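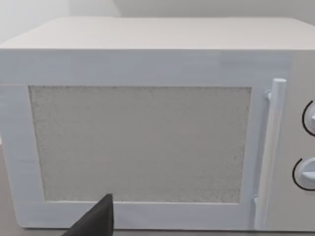 Page last changed: April, by B. Masson

Chapter 7
Showing the Robot What to Do

In Chapter 6 every motion was written out as code. Many kitchen tasks are hard to write that way. Opening a microwave door, for instance, means getting a finger near the handle, taking hold, and following the curve of the hinge. A person can do this by remote control long before anyone can write down the numbers.

A recording of one such run is called a demonstration. It stores the joint angles, the gripper opening and the camera views at each time step. There are two common ways to make one. In hand guiding, the teacher holds the arm and moves it. In teleoperation, the teacher works a separate controller and the arm follows.

We use teleoperation for most of this chapter, with the simulated Prustdale kitchen. It has two arms, and the teacher drives both – one with each hand. 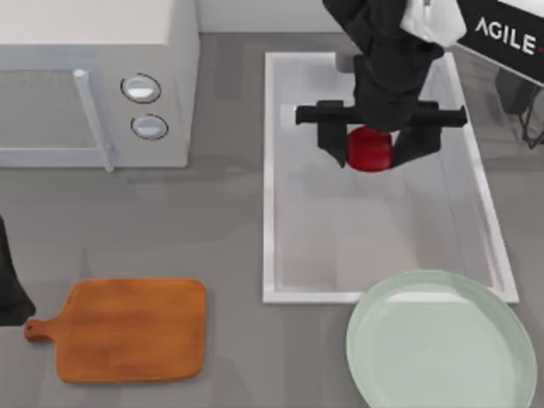 Figure 7.1. The gripper holds a red cup over the tray in the simulated kitchen.

Section 7.1 covers the controller and its settings. Section 7.2 looks at what makes a demonstration usable, including pauses and failed grasps. Before reading on, load the Clanlow practice set, which has 16 short runs, and play back at least 2 of them at half speed. Write down where the teacher slows down.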